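Flekier Bench Arm Kit, scoop and dispense version

In stock. Ships from our shop in Farkville, usually next working day. Last batch of the year goes out in November, after that you wait for spring.

What it is

A small arm kit for people who build at home or in a shared shop. Bolts to a bench. Picks up a scoop, takes dry stuff out of a tub, puts it in a jar or on a scale. We started making it for ourselves and other folks at the shop kept asking, so now it's a kit.

You put it together. Plan on a weekend, less if you have built a printer before. Everything is hex screws and plug-in cables, no soldering unless you want the longer cable run.

In the box

Base plate, drilled for bench bolts or clamps
Arm sections, cut and deburred (check the edges anyway, we miss one now and then)
Motors, all pre-addressed and labeled
Grasari driver board with the case
Parallel gripper, rubber pads fitted
Wrist camera bracket
Power supply and cord
Bag of screws, with spares
Printed build guide, plus the wiring sheet

Not in the box: computer, wrist camera, scoop, tub, scale. Any small USB camera that fits the bracket is fine. Computer can be an old laptop.

Specs

Reach: 76 cm from center of base
Gripper opening: 131 mm with standard pads
Weight of arm, no base plate: 13 lb
Pads included: 3 pairs
Bench thickness for clamps: up to two inches
Noise: you can talk over it. Fan on the board is the loud part.

Building it

Base first, then shoulder, then the rest in the order of the labels. Do not tighten the elbow all the way untill the cables are through. Everybody does it once. If you did, back off the four outer screws and the cover lifts enough to feed the cable.

Motors are labeled on the side that faces you when the arm points at the door, so to speak. Left of the arm is left on the sheet. Old guide had this backwards on page two, new guide is right. If yours says "rev A" on the cover write us and we send the page.

Power up with the arm laid out flat and nothing in the gripper. Run the homing script. It goes slow. Keep a hand near the switch the first time.

Software

Sebastian is our control package, free download with the kit. Runs the homing, records positions, plays them back. You move the arm by hand, hit the space bar, move it again. No coding needed for a basic scoop routine. If you do code there is a plain text file for every routine and you can edit that.

Sebastian also shows the wrist camera live and saves a still at each stop if you tick the box. Leave it ticked while you're setting up. You'll want to look back at them.

Setting up the scoop routine
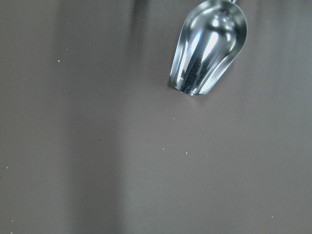 Scoop angle is the setting people spend the most time on, more than speed, more than grip force. Too level and it carries fine but won't empty. Too steep and you lose the load on the way over. Start near level, fill it partway, then tip a little at a time over a plain tray and save a still at each step. With dark granules in a shiny steel scoop the load is easy to check, a small heap down in the deep part by the tip and bright metal on both sides of it. When the heap starts to creep over the tip, go back one step and save that as your carry angle. A flat gray-brown surface underneath helps too, stray pale specks show up on it at a glance.

Bright metal can fool the auto exposure. If the stills come out too dark turn exposure to manual and drop the lamp lower, off to one side. Matte tape on the outside of the scoop works but gets grubby.

Round handles slip in the pads. Flat handles hold. For a round one use the notched pads (sold seperately, or print your own, file is in the download).

What it handles

Dry and loose: coarse sand, seeds, rice, beads, ground coffee. Flour is a mess, it packs in the scoop and dusts the camera. No liquids. Not food-rated, so if it's for your kitchen that's your call.

Upgrades and spares

Notched pads, pair
Longer cable set, needs soldering
Second bracket for an overhead camera
Spare elbow cover
Replacement Grasari board, case not included

Returns

Unbuilt kits, thirty days. Built kits we don't take back but we fix them, mail us the section that's acting up and not the whole arm please. Shipping on the whole arm is brutal.

Pickup

Farkville pickup is fine, mornings before noon, side door. Bring a box if you have one, we run out.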